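Does Paper Keep Tea Hot? Insulating Sleeves from Classroom Scrap
Project report by Sidra Ghumman and Adi Tambunan

We picked this topic in April, after a long argument at lunch over whose drink goes cold first. Our question was simple: how much longer will hot water stay hot if you wrap the cup in stuff that would otherwise go in the recycling bin?

We tested corrugated cardboard, newspaper and an old wool sock from Adi's drawer, plus a bare cup as the control. Each cup got 300 ml of water straight from the kettle. We read the thermometer every two minutes and ran every material 3 times, all in the same corner of the room, away from the window. Noreen Cronin lent us her kitchen thermometer, and it was far better than the one we started with!

Our first Thursday was a mess. We hadn't put lids on, so most of the heat was leaving through the top and all four cups cooled at nearly the same speed. We threw those numbers out and started over with a cardboard disk on each cup. Suddenly the lines on the graph pulled apart - that was the best moment of the whole project. 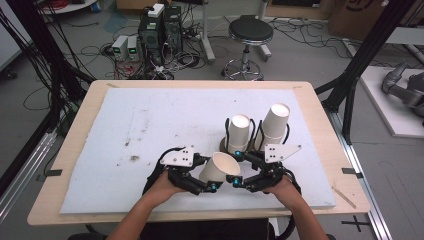 The wool sock won. After 8 minutes it was well ahead of the bare cup, and it was still ahead when we stopped. Cardboard came second, and we think the ridges help by trapping air. Newspaper surprised us. Wrapped tight it hardly did anything, but when Adi crumpled it first and wrapped it again, it nearly caught up with the cardboard. We would love to test that properly, with the same weight of paper each time.

One weak spot is that the room got warmer through the afternoon, and we always tested the sock last. That may have given it a small advantage. Next time we would draw the order out of a hat.

Thanks to Ms. Sheehan for letting us stay late, and to Malachy Sheehan for showing us how to put 2 sets of results on one graph. The full tables are at the back of our binder.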